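Sastar Bench Arm
For kitting, sorting and the other jobs that get handed to whoever is newest

The Sastar is a single arm with a two-finger gripper, sold to workplaces where people still put things on plates, trays and pallets by hand and have opinions about it. 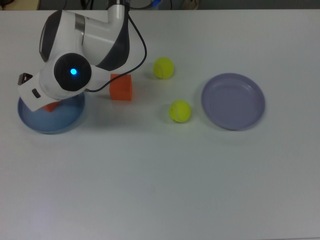

It is slower than your best packer and faster than your best packer at ten to four. At our Nisbet site it took over 161 of the 489 sorting runs in February. The staff moved to checking and rework, and the complaints moved with them, mostly to the subject of chairs.

What it handles
Foam blocks, balls and other light goods that don't mind being pinched. Sorting onto coloured plates is the usual starter task, as everyone on shift can see a mistake from across the room and will mention it.
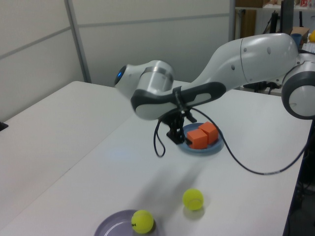
What changes for your crew
Less reaching, more watching. Allow nine shifts before people stop apologising when they walk past it.

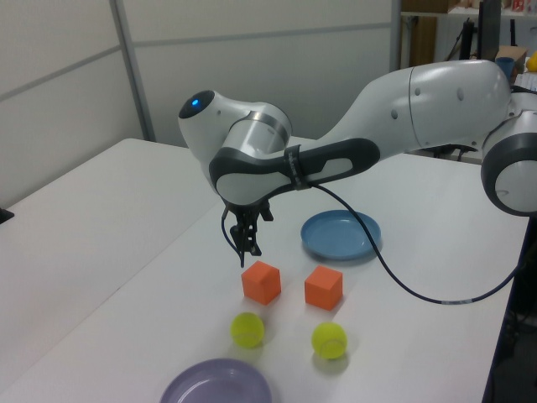 Fellent wrote to say their night crew now argues over who gets to teach it, and that the roster has become a political document. They also asked for a quieter chime. We've since added a volume setting, which goes down to zero.
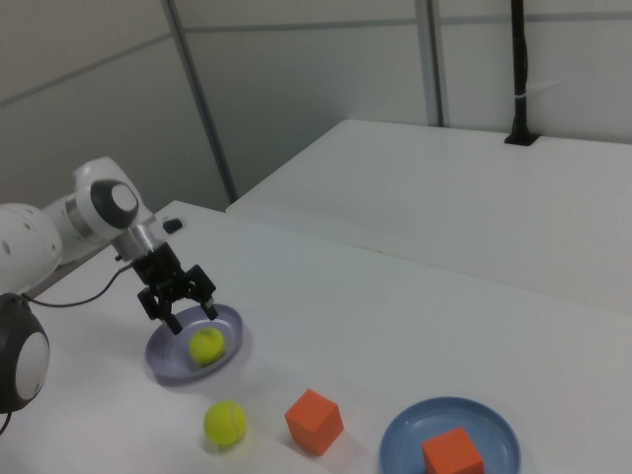

Labour savings depend on your labour. One customer saved 254 hours and spent a good many of them in meetings about the arm. Hire terms and spare gripper fingers are on the price list.

Sastar Automation | Contact sales | © Sastar | Back to top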